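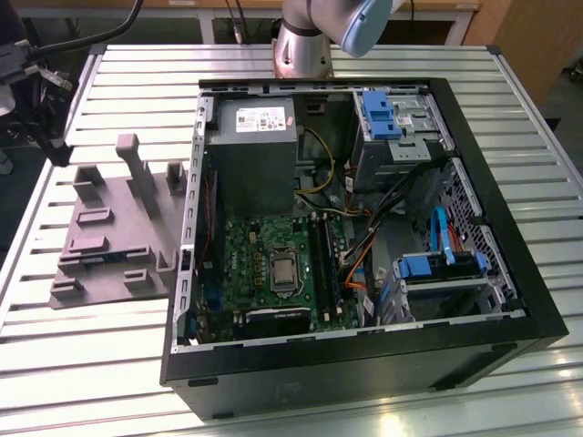
Pivberg is a training method and the software package that goes with it, both from Brarkside. It teaches a single robot arm to do service work on desktop computers: unplugging cables, taking out memory, lifting out a drive, putting parts back. We ran it on our own bench from February on. This review covers the method as well as the tool, since you can't really buy into one without the other.

What you get

The package has three parts. There is a recorder that saves camera video and arm motion while a person steers the arm. There is a trainer that turns those recordings into a policy. And there is a runner that loads the policy and drives the arm. You supply the arm, the gripper, the cameras and the computers to be worked on. Brarkside also ships drawings for printed fixtures, but we already had our own and kept them.

Installation took an afternoon. The recorder found our cameras on the first try. The arm driver needed one change to a settings file that the manual lists under the wrong heading. If your arm stops right after it is enabled, look in the section on networking and not the section on motion.

The method

Most learned policies for this sort of work are trained on clean demonstrations. Someone steers the arm through the job, the bad runs are thrown out, and the policy copies what is left. The trouble shows up the first time the gripper lands a little off. The policy has never seen that position and has no idea how to leave it.

Pivberg keeps the bad runs. You mark the moment where a run went wrong, back the arm out, and carry on recording. The trainer treats the stretch up to the mark as something to avoid and the stretch after it as something to learn. Brarkside calls these "return segments." The idea isn't new in general, but I haven't used another package where it is built into the recording step this firmly. You press a pedal and keep going.

The other half of the method is how it uses the cameras. A fixed camera gives the policy a view of the whole case and where the arm is over it. A wrist camera gives it the close view. During training the package hides one or the other at random, so that the policy doesn't lean on a single view. The paper that came with the release claims most of the benefit comes from this. Our tests agree in part.

How we tested

We picked removing a memory module as the main task. It is short, it needs some accuracy at the latches, and it is easy to say whether it worked. We recorded 40 demonstrations, return segments included, and trained overnight. Then we ran 40 trials with each version of the policy. The case was shifted a little by hand before every trial, and the loose wiring was pushed into a different shape.

A trial passed if the module came out and was set down at the fixture without anyone touching the arm. Anything else was a fail. We gave no half marks. That is harsher than the way Brarkside scores, so our figures shouldn't be set next to theirs.

We also ran Bosman, the scripted controller we have used for this kind of job for a long time. It finds the board with a template match and plays back fixed moves from there. It has no learning in it at all and makes a fair baseline.

Results

With both cameras, Pivberg passed 29 of 40. With the wrist camera switched off it passed 21 of 40. Bosman also passed 21 of 40, and I ran that set again to be sure I hadn't copied a number into the wrong row. It came out the same.

So the learned policy with both views is clearly better than our script, and the learned policy with only the fixed view is no better at all. I would have liked a wrist-only set too, but the runner refuses to start without a fixed camera. Random hiding in training does not seem to be enough to make up for losing the close view when the work is down between the power supply and the memory slots.
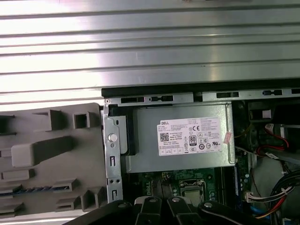 A reader who saw these numbers in our bench notes wrote in: "Your script and the one-camera policy tie, but do they fail on the same trials? If the script fails when the case is shifted and the policy fails on the cables, then the tie tells you nothing." We went back through the logs to check, and the reader has a point. Bosman's failures nearly all followed a large shift of the case. The template match was off, and the fixed moves carried the error all the way down. The one-camera policy handled the shifts well. Its failures came at the latch, where the fingers closed beside the part or on top of it.

The two-camera failures were more mixed. A few were at the latch. Several were cables – a wire lying across the end of a slot would stop the policy from starting its descent, and it would hover until the timer ran out. In 3 trials the module came out fine and was then dropped on the way to the fixture. Those felt unlucky, but they count.

Return segments

This was the part I most wanted to check. I trained a second two-camera policy on the same recordings with the return segments cut out, leaving only clean motion. I didn't give this one a full set of trials, so there is no score for it here. In the trials I did run, it behaved the way the older clean-only policies do. It was fine when it arrived well. When it arrived badly it pushed, and I had to hit the stop more than once.

The full policy backs off. You can see it lift a little, shift and come down again. Sometimes it does this when it has no need to, and that costs time. The full policy is slower than Bosman on every trial that both of them pass. For us that doesn't matter much. On a line it might.

Reassembly

Putting parts back is harder, and Pivberg is not ready for it. We tried seating a memory module and plugging in a drive cable. The policy gets the part to the right place most of the time and then doesn't press hard enough, or presses at a slight tilt and gives up. The package has no force input in this version. Brarkside says on its release page that force will come later. Until then I would treat the "service" label as meaning removal only.

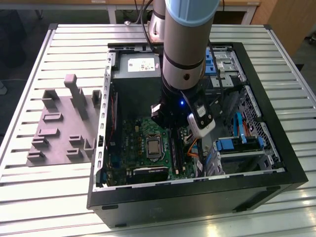

Gripper with the white module over the open case; fixture plate at left.

Living with it

The recorder is the best part of the package. The pedal works, the files are laid out sensibly, and playback is quick enough to scrub through a whole session without waiting. Marking is forgiving too. If you hit the pedal late you can drag the mark back afterward.

The trainer is less pleasant. It prints a great deal and tells you little. There is a loss curve, but it went flat long before the policy got any good, so it was no help in deciding when to stop. We ended up saving a copy every so often and trying each one on the bench. The manual suggests doing this too, so I take it Brarkside knows.

Labels can be brought in from Fokico, and that import mostly works. We had old sessions marked up there and they came across with the right times. Notes attached to a mark were lost. If you keep anything important in the notes, copy it out first.

Lighting needs care. A slatted metal table throws glare, and glare moves when the arm does. Our early recordings were made with the overhead lights on full, and the policy trained on them was jumpy near the edge of the table. Turning the lights down and recording again fixed most of it. The manual has one line on the subject and could use a page.

Keep the wrist camera mount tight as well. Ours worked loose by a small amount between two sessions and the policy got worse without any warning. The runner doesn't check the view against the one it was trained with. I now compare a saved still with the live view every morning before I start, mainly by where the fingertips fall.

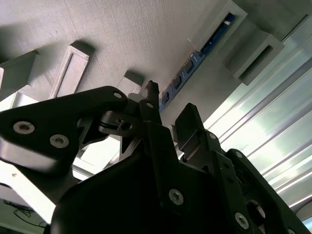
Wrist camera view: the fingers, gray mounts and a blue circuit board strip.

What I would change

A progress measure in the trainer that means something. A check at startup that the cameras haven't moved. A way to run wrist-only, even if only for testing. And the hover needs a fix – after a set time the policy should pull back and try a new approach, and right now it just waits for the timer.

I would also like to see the paper report results with the case shifted further. Our shifts were modest, and I suspect the two-camera score would fall if we turned the case by a large angle. We haven't tried that yet.

Who should get it

If you already have an arm and two cameras and you do removal work on machines that vary from one to the next, Pivberg is worth the setup. It beat a script we had spent a lot of time tuning, on recordings we could make ourselves. If your machines are all the same and sit in the same place, a script is faster and easier to fix when it breaks. If you need parts put back in, wait for the version with force.

We are keeping it on the bench for removal and have left Bosman installed next to it. The drive bay is the next task we plan to record.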